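**Start-of-episode rule: gripper closed or open?**

**prellov_bench** wrote:

We're rewriting the recording rules for our tabletop arm and I'd like opinions before they get fixed for the next batch. The old sheet says "start from home pose" and stops there. Home pose covers the joints. It says nothing about the gripper, so some operators start open and some start closed.

My draft:

1. Arm at home pose, gripper fully closed, nothing held.
2. Clear space in front of the fingertips before recording starts.
3. Target object anywhere on the table, including partly out of the wrist view.
4. Wipe the table at the start of each shift.

We have 3,683 episodes under the old sheet. I went through the wrist camera starts and 258 of them begin with the gripper half open, which is the worst case because it could mean anything.

Rules 1 to 3 look like this from the wrist: 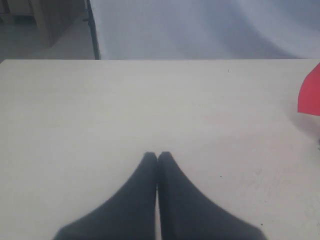

*Wrist view, gripper closed, red object at the right edge.*

Rule 3 is the one I expect people to argue with.

---

**rosley_tom** wrote:

Closed start is fine. We've done it that way since April and had no trouble.

I don't like rule 3. If only a piece of the object is in view, the wrist camera can't tell you much about what it is. I can see something red and a shadow, and I couldn't tell you how big the thing is. Our sheet says the whole object has to be visible at the first frame or the operator resets.

---

**dissanayake-lab** wrote:

Disagree with rosley_tom. If you only record easy starts, the arm only learns easy starts. In real use the object won't be centered. Keep rule 3, but write down which camera has to see the whole object. Ours says "fully visible in at least one view." The wrist doesn't have to be that view.

---

**rosley_tom** wrote:

That assumes there's a second camera. Ours has wrist only on two of the stations.

---

**dissanayake-lab** wrote:

Then you need a different rule for those two. I wouldn't drop partial views everywhere over that.

---

**gantry_moth** wrote:

Rule 4 is too loose. There are black dots and scuffs on the right half of that table, and a pinkish smear near the red object. The scuffs probably won't wipe off, fine, but dots can look like small parts to a model if they sit in the same spot for 1,000 episodes. Either clean them or turn the table top around between batches.

I'd also want something about the background. You've got a sheet hung up behind the table, but past the pole on the left I can see floor and something wooden. Pick one. Either the background is controlled or it's allowed to vary, and the sheet of rules should say which.

---

**prellov_bench** wrote:

Fair on the background. It's allowed to vary on our side, and I'll put that in writing. The marks I'm less worried about. A table in a real kitchen has marks on it.

---

**gantry_moth** wrote:

A real kitchen doesn't have the same marks in the same place every time. That's my whole point.

---

**britau_ops** wrote:

Coming at this from the audit side. Whatever you choose, write it so a reviewer can check it from the recording alone. "Gripper fully closed" needs a number from the encoder. In your wrist view the tips look shut, but there's a gap lower down between the fingers. That may just be the finger shape. A reviewer who doesn't know your fingers could fail the episode.

We rejected 203 episodes once over wording like that and had to put most of them back.

---

**prellov_bench** wrote:

It is the finger shape, they only touch near the tips. Good point though. I'll change rule 1 to "gripper position at or below the closed limit in the log" and add a reference view for reviewers.

Revised:

1. Arm at home pose, gripper at or below closed limit in the log, nothing held.
2. Clear space in front of the fingertips.
3. Target fully visible in at least one camera. Partial in the wrist view is allowed. Wrist-only stations: fully visible or reset.
4. Wipe table at start of shift. Rotate the top between batches.
5. Background may vary. Note any change in the shift log.

---

**rosley_tom** wrote:

I can live with 3 now. Are you throwing out the 258?

---

**prellov_bench** wrote:

Tagging them for now, keeping them out of training until someone has checked each log.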